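列表首页 | 按主题 | 按日期 | 上一封 | 下一封 | 回复

主题：Re: 洗衣网袋到底怎么选，旧的还要不要留
日期：2019-07-17
列表：Ilie 家务与衣物护理

各位好，

先引原信，后面逐段回。

> 我家的洗衣网袋用了几年，大大小小攒了一抽屉，最近打算清一遍。
> 有三个问题想请教列表上的各位：
>
> 一，细网和粗网到底有没有差别？我一直是抓到哪个用哪个，
> 毛衣、袜子、内衣都往里塞。
>
> 二，拉链老是在洗的过程中自己滑开，衣服跑出来，
> 网袋反而缠在别的衣服上。是拉链坏了，还是我用法不对？
>
> 三，商品页上写的尺寸都是平铺尺寸，看不出能装多少。
> 一件冬天的厚毛衣要买多大的？
>
> 另外，Bollow 那种带内衬的圆筒袋有没有人用过，值不值得买。

第一个问题。有差别。粗网进水快，泡沫冲得干净，适合毛巾、棉袜、小孩的T恤这类不怕蹭的东西。细网水流慢一些，但是衣服表面不容易被勾，也能挡住一部分线头和毛屑。我自己的分法是：针织、丝袜、带蕾丝的放细网，其余放粗网。深色衣服怕沾白毛，也放细网，翻过来装。

细网有一个缺点，洗衣粉不容易化开。冷水洗的时候我改用洗衣液，用粉的话先在盆里兑开再倒。你信里说袋子里面偶尔有白色颗粒，多半是这个原因，和袋子的质量关系不大。

第二个问题。拉链滑开，先看拉头停在哪里。多数网袋在拉链尽头有一小段松紧带或者布套，拉到底以后要把拉头塞进去。很多人不知道那一小段是干什么用的，我以前也不知道，洗坏过一件衬衫才去看说明。如果你的袋子没有这个布套，可以用一根细皮筋穿过拉头，绑在袋角上，效果差不多。别用别针，会生锈，也会勾破网眼。

还有一种情况是装得太满。袋子被撑圆以后，拉链两边一直受力，再好的拉头也停不住。装到一半多一点就够了，衣服在里面要能翻动，不然也洗不干净。一件厚的或者两件薄的，不要再多。

拉链本身涩的话，拿白蜡烛在齿上来回擦几下，再拉几次。不要上油，油会沾到衣服上。

第三个问题。平铺尺寸确实不好判断。我的办法是把衣服按平时收纳的样子叠好，放在桌上量长和宽，网袋的平铺尺寸每边都要比它大出一个手掌。厚毛衣叠起来高，再多放一点。卷起来装也可以，但是卷起来的衣服中间不容易洗透，我只对围巾这么做。

Bollow 的圆筒袋我没有买过，不好评价。我现在用的是 Inder 的平袋，大号两个，小号若干，都是在 Grurmont 买的。小号专门装袜子，一个人一只袋，晾的时候不用再配对，这一点对我家用处最大。

旧袋子要不要留，我的标准如下：

网眼破了一个小洞，洞在中间，用同色线缝上，可以继续用。
洞在拉链边上，扔。那里受力，缝了还会裂。
网布发硬、发脆，扔。
拉头掉漆，单独洗一遍，用白布擦一擦拉头，白布上有颜色就不要再装浅色衣服。
松紧套松了但是拉链还好，降级，用来装充电线或者旅行时分衣服。

洗完以后把袋子翻过来，抖掉里面的毛屑，拉链敞开晾。我见过有人把湿袋子直接团起来塞在洗衣机后面，过一阵就有霉味。晾干以后摊平，两边往里折，再对折，竖着插在抽屉里，一眼能看到是大号还是小号，比团成一堆省地方。烘干机我不建议，网布受热会缩，拉链会起波浪，以后怎么拉都不顺。

再说一下怎么分辨你抽屉里的是细网还是粗网。

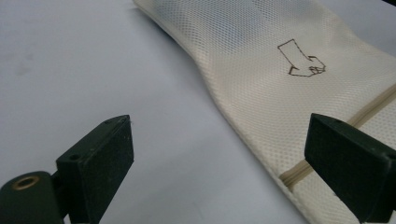

米白色细网袋，菱形小网眼，米褐色拉链，袋面有一个手指图案。

看网眼就行。平放在桌上，能隐约透出桌面颜色、但网眼要凑近才数得清的，我都归到细网。隔着一步远就能看见一个个格子的，归到粗网。中间的那些不用太纠结，按手感分，摸着滑的归细网，摸着扎手的归粗网。

还有一个问题想反过来问列表：羽绒服有没有人放网袋洗？我试过一次，袋子浮在上面，下面没有浸透，后来改成浴缸里手洗，很费水。如果有合适的袋子或者装法，请直接回到列表上，不用私信，别人可能也想知道。

另外，列表存档第 278 封讨论过内衣用的带撑架的球形袋，当时的结论不太一致，有人觉得占地方，有人用了以后不肯换。想买那一种的可以先去翻一下。

原信里提到的毛衣洗后变形，我觉得和网袋无关，应该看脱水时间。我现在毛衣一律只脱最短的一档，拿出来连袋子一起放平，压掉水再取出来，铺在毛巾上晾。

列表首页 | 按主题 | 按日期 | 上一封 | 下一封 | 回复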